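Neu sortiert: das Putzmittelregal im Laden

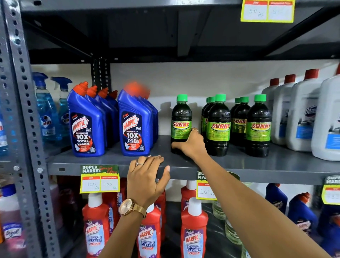 Griff ins mittlere Fach: eine Flasche Sunny, links davon Harpic, rechts die weißen Kanister mit den roten Deckeln.

Wer im Januar bei uns im Laden war, kennt noch das alte Durcheinander: Glasreiniger neben Waschpulver, WC-Reiniger auf zwei Gänge verteilt, und die Bodenreiniger so weit unten, dass man in die Hocke musste. Damit ist jetzt Schluss, und wir freuen uns wirklich sehr darüber! Crisóforo Ledesma hat den Plan gezeichnet (auf der Rückseite eines Lieferscheins, aber mit Lineal), Leonardo Santoro hat beim Umräumen die Leitung übernommen, und am Ende standen 223 Artikel an einem neuen Platz.

Die wichtigste Änderung: Wir ordnen jetzt nach Raum und Aufgabe. Früher stand alles nach Lieferung beisammen, was für uns praktisch war und für alle anderen ein Rätsel. Im mittleren Fach fangen wir links mit dem Glas an, dort stehen die blauen Sprühflaschen. Danach kommt das WC, also Harpic mit dem abgewinkelten Hals, den man gut unter den Rand bekommt. Dann die dunklen Flaschen von Sunny mit dem grünen Deckel, und ganz rechts die großen Kanister. Schwer und groß nach rechts, klein und leicht nach links, das zieht sich durch den ganzen Gang.

Besonders schön finden wir, wie gut man die Sachen jetzt an der Farbe erkennt. Blau, Dunkelgrün, Weiß mit Rot, das sieht man schon von der Kasse aus. Eine Kundin meinte, sie habe ihren Reiniger zum ersten Mal gefunden, ohne die Brille aus der Tasche zu holen. Genau so hatten wir uns das gewünscht!

Ein paar Dinge haben wir beim Räumen gelernt. Flaschen mit Sprühkopf brauchen nach oben mehr Luft, als man denkt, sonst bleibt man beim Herausnehmen am nächsten Boden hängen. Wir haben deshalb zwei Fächer noch einmal umgehängt, obwohl sie schon voll eingeräumt waren (Leonardo hat es mit Fassung getragen). Die Etiketten drehen wir beim Auffüllen alle nach vorn. Und zwischen den Gruppen lassen wir absichtlich eine Handbreit frei, damit man eine Flasche herausnehmen kann, ohne die Nachbarn mitzureißen.

Für alle, die zu Hause auch gerade den Schrank unter der Spüle angehen wollen: Das Prinzip klappt dort genauso. Einmal alles herausholen, den Boden auswischen, angebrochene Flaschen derselben Sorte nebeneinanderstellen und die ältere zuerst aufbrauchen. Bitte nicht zusammenschütten, auch wenn es nach demselben Mittel aussieht! WC-Reiniger und chlorhaltige Mittel gehören nie gemeinsam in einen Eimer oder ins Becken. Wenn kleine Kinder im Haus sind, kommt alles nach oben oder hinter eine Tür mit Sicherung.

Als Nächstes nehmen wir uns die Schwämme, Tücher und Bürsten vor. Die hängen im Moment noch an drei verschiedenen Stellen, und Crisóforo hat schon wieder einen Lieferschein in der Hand. Wenn ihr beim Einkaufen etwas sucht und nicht findet, sagt uns bitte an der Kasse Bescheid, wir schreiben jeden Hinweis auf. Der Zettel vom ersten Umbau war so nützlich, dass er jetzt einen festen Platz neben dem Telefon hat.

Der neue Regalplan hängt ausgedruckt am Eingang, gleich neben den Einkaufskörben. Wer ihn lieber in Ruhe anschaut, kann sich an der Kasse eine Kopie mitnehmen.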